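**Skamstead bench gallery – Dell tower, processor out**

The Szulc guide says anyone can swap a processor in 10 minutes. I doubt it. The paste alone takes me 6, and I've yet to see thermal claims from Panon that held up on my bench.
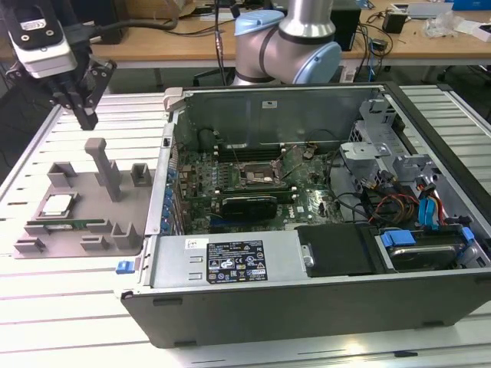
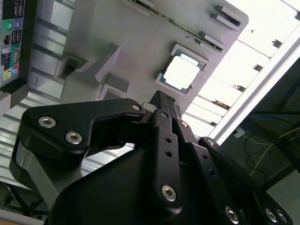
Dell case on its side, socket open with the lever up. The processor sits in a gray plastic fixture plate.

I'm not sold on "tool-free" cases either – every latch is one more thing to snap. Rasa wants 22 dollars for a replacement, plus shipping.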